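How to hang a heavy mirror or picture with bolts and wing nuts

By Nisreen Nassar
Updated in April

We use cookies to remember your settings and to see which guides people read. You can change your choice at any time.

This guide covers hanging a heavy framed mirror or picture on a timber batten, with the frame bolted through and held from behind by wing nuts. It suits anything too heavy for a single hook, and anything you expect to take down again, such as a mirror in a rented flat or panels in a village hall. The method leaves the wall with one row of screw holes, all hidden behind the frame.

You will need a length of planed softwood for the batten, a second piece of the same thickness for the foot, a drill, a set of wood bits and masonry bits, a spirit level, a pencil, a tape measure, wall plugs and screws, coach bolts with washers and wing nuts to match, and sandpaper. If the wall is plasterboard, buy fixings rated for plasterboard and read the packet for the load each one will take.

Weigh the frame first

Stand on the bathroom scales holding the frame, then again without it, and take one figure from the other. Write the weight on a piece of masking tape and stick it to the back. Whoever moves it next will want to know.

Then look at the frame itself. A solid timber frame with tight corners will take bolts through the back. If the corners have opened up, glue and clamp them and leave them overnight before going any further. Do not bolt through a moulded plaster frame. It will crack around the hole, and it needs a proper cleat fixed by a framer.

Cut the batten

Measure the width of the frame across the back and cut the batten shorter than this, so that it cannot be seen from either side. For the hall mirror used as the working case in this guide, the frame is 48 inches wide and the batten is 36 inches long. That leaves the same gap at both ends. Sand the cut ends and round over the front edges lightly.

Cut the foot from the second piece to the same length. The foot goes on the wall lower down and stops the bottom of the frame tipping inwards. It carries very little weight.

Mark and drill the bolt holes

Each bolt passes through a bracket on the frame and then through the end of a short arm that sits over the batten. You can buy flat steel arms with holes already in them, or make them from hardwood offcuts. I bought the Skireck flat ones, which come with the holes drilled and the edges cleaned up.

Lay the frame face down on a blanket. Place the arms where you want them, one near each end and one in the middle, and mark through the holes with a sharp pencil. Check that all 3 arms are square to the top edge. Drill pilot holes first, then open them up to the size of the bolt. Put a strip of tape on the drill bit as a depth stop wherever you are working near the glass.

Push a bolt through each hole to test the fit. It should go in by hand with a slight drag. If you have to hit it, the hole is too small, and the timber may split once the weight is on.

Sort the fixings before you start putting things together. Lay them out on a clean table, run a nut down each bolt by hand, and put aside any that stick or cross the thread. It takes a few minutes and saves doing it later with your arm behind a mirror.

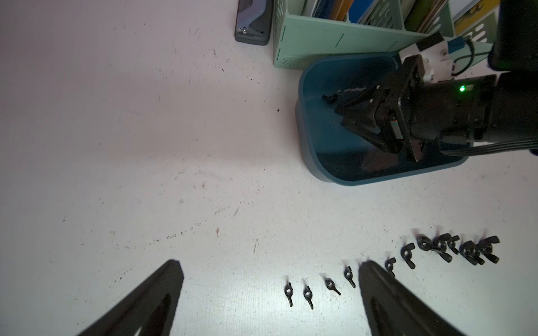 Washers go on next. Use one under the head of each bolt and one under each wing nut. On softwood, use the wide kind, sometimes sold as penny washers, because an ordinary washer will bite into the surface as you tighten. Do the nuts up with your fingers until they are firm. Pliers are not needed and make it easy to crush the timber.

Fix the batten to the wall

Check for cables and pipes with a detector before you drill. Keep well away from the line straight above or below any socket or switch, and straight out to either side of it.

Hold the batten in position and set it level. Make a light pencil mark at each end, then take it down and drill clearance holes through it. The spacing depends on the wall. In brick, one screw every 300 mm is plenty for a mirror of this size. In a stud wall, ignore the even spacing and put the screws where the studs are.

Put the batten back on its marks and push a nail through each hole to mark the wall. Drill, clear the dust, fit the plugs and screw the batten on. Start with the middle screw, check the level again, and then do the ends. Pull down on it with both hands. If it moves at all, take it off and find out which plug has turned.

Fix the foot in the same way, lower down, with a couple of screws.

Lift the frame on

Get a second person for this part. Idun Hägglund took the other end of ours, and we agreed beforehand which of us would say when to lift. Stand facing the wall, one at each side, with your hands under the bottom corners. Lift until the arms clear the top of the batten, move in towards the wall, and lower slowly. Keep your fingers out from behind the frame.

Once it is on, slide it left or right until it is centred. Check the level along the top edge. Small errors can be corrected by slackening the wing nut at one end, easing the arm up or down in its slot, and tightening again.

Taking it down

Lift straight up and away with two people, as before. If you are storing the frame, undo the wing nuts, take off the arms, and run the nuts back on to their bolts so that the pairs stay together. Put the lot in a labelled bag and tape it to the back of the frame.

Look over the nuts once a year. Timber shrinks a little when the heating is on, and a nut that was firm in summer may need another quarter turn.

Sign up to the newsletter for one new guide a month. You can unsubscribe from any email.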